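Subject: Re: [rondby-build] elbow droop on the second arm

> Mine sags at the elbow as soon as both grippers are closed on
> something. Is that the supply or the gains? I'm on the stock
> Karora settings and one shared 5 A brick.

Check the supply first. Log the bus voltage at the base plate while both arms hold a load. Mine dipped on every close until I gave each arm its own feed. After that I dropped elbow P from 47 to 20 and the buzzing stopped.

Gripper cables go outside the elbow, with enough slack for full travel. Tie them at the lower link only.
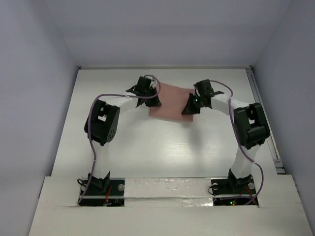 Homing offsets are per arm, so don't copy left to right with the sign flipped. My right elbow wanted 551 and the left was nowhere near the mirror of that. Redo them whenever a horn comes off.

For testing I use a thin flat pad. If the two sides disagree, it buckles or skews, and you can see which arm is leading.

The Riviere branch has the logging script. Firmware from before August won't report voltage.

Fandilley shop list, bench 5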